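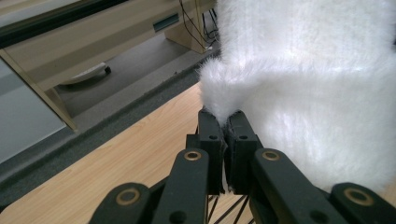 White long-pile faux fur

Wonitum College Students' Association

The Wonitum College Students' Association (WCSA) is the students' union of Wonitum College, a public college in Canada. It represents all students enrolled in credit courses, full-time and part-time, and is funded by a membership fee collected by the college with tuition. Its offices are on the ground floor of the Stelmakh Centre, the main student building on the college's riverside campus.

The association is a non-profit corporation and is separate from the college. It is governed by an elected council and run from day to day by seven executive officers. It publishes its bylaws, council minutes and audited statements in English.

Background

The association was formed by the merger of two older bodies, the Day Students' Society and the Trades and Apprentices' Council. The two had shared an office but kept separate budgets, and they had often disagreed over the use of the student lounge. Members of both bodies approved the merger by separate votes. Apprentices, many of whom attend the college for only part of the year, were promised their own seats on the new council and a lower fee, and both provisions remain in the bylaws.

For its first several years the association had no permanent home. Meetings were held in classrooms, and records were kept in the college library. It moved into the Stelmakh Centre when the building opened, under a lease that gives it control of the lounge, the bookable meeting rooms and the notice boards. The college keeps responsibility for heating, cleaning and security.

Governance

Council

Council is the governing body of the association. Seats are divided among the college's teaching divisions by enrolment, with additional seats for apprentices, international students and students living in residence. Every division has at least one seat, whatever its size. Councillors serve for one year beginning in May and may be re-elected.

Council meets monthly during the fall and winter terms. Quorum is 18 councillors. A meeting that loses quorum may continue to hear reports but cannot vote, and any motion left on the agenda is carried to the next meeting. Ordinary motions pass by a simple majority. Changes to the bylaws need two readings at separate meetings and must then be approved by members at the annual general meeting in December.

Meetings are chaired by a speaker, who is hired from outside council and has no vote. Any member of the association may attend and may speak with the speaker's permission. Councillors who miss three meetings without sending notice lose their seats.

Executive

The executive officers are the president, the vice-presidents for academic affairs, finance, student life and external affairs, the apprentices' officer and the secretary. All are elected by the membership at large except the apprentices' officer, who is elected by apprentices only. Officers receive an honorarium set by council before nominations open, so that no sitting officer votes on his or her own pay. An officer may be removed by a petition of members followed by a recall vote.

Elections

General elections are held each winter term. Candidates must be members in good standing and must submit a nomination form signed by other members. Campaign spending is capped, and the association repays part of a candidate's costs on receipt of an itemized claim. Posters may be put up only on the association's own boards and must be taken down the morning after voting closes.

A chief returning officer runs the elections and rules on complaints. Appeals go to a three-person board made up of a student, a member of the college's teaching staff and a person with no ties to either. Decisions of the board are final.

Voting was by paper ballot until council adopted Pliteo, an online voting service. Members receive a link at their college email address and may vote at any time during the voting period, which lasts seven days. A computer is also set aside in the Stelmakh Centre for members who prefer to vote there. Paper ballots are still used at general meetings.

By-election dispute

In a by-election for a residence seat, Ariel Calimlim and Efren Macapagal finished with 70 votes each. The bylaws then in force directed the returning officer to break a tie by drawing lots. Macapagal objected that the draw had been held without notice to either candidate, and the appeal board ordered a second draw in public. Calimlim won the second draw and took the seat.

A bylaw amendment on tied results followed. It replaced the draw with a run-off vote and requires that both candidates be told in writing of the time and place of any recount. The amendment came into force on August 19, 2023. Macapagal was later returned as a councillor for the science division.

Finances

Most of the association's income comes from the membership fee. Smaller amounts come from room bookings, locker rentals and the sale of used textbooks. The fee may be raised in line with inflation by a vote of council, but any larger increase must go to a referendum of the members. Levies collected for outside groups, among them the campus radio club and the refugee student sponsorship fund, are held in separate accounts and may not be used for general operations.

Recognized clubs may apply for grants in the fall and again in the winter. A club must have a written constitution and an open membership to qualify. Unspent grant money goes back to the clubs fund at the end of the fiscal year.

Services

The association runs a food cupboard, a locker program, a used book exchange and an academic advocacy office, which helps members with grade appeals and misconduct hearings. Advocates attend hearings with students but do not act as lawyers. The association also prints a pocket handbook each September, with a calendar of drop deadlines and exam periods.

Media

The student newspaper, Jakilero, has its own levy and its own board, and the association has no say in its content. Its reporters cover council meetings, and the paper hosts the all-candidates forum before each general election.

See also

Students' unions in Canada
Student governance
Wonitum College
Stelmakh Centre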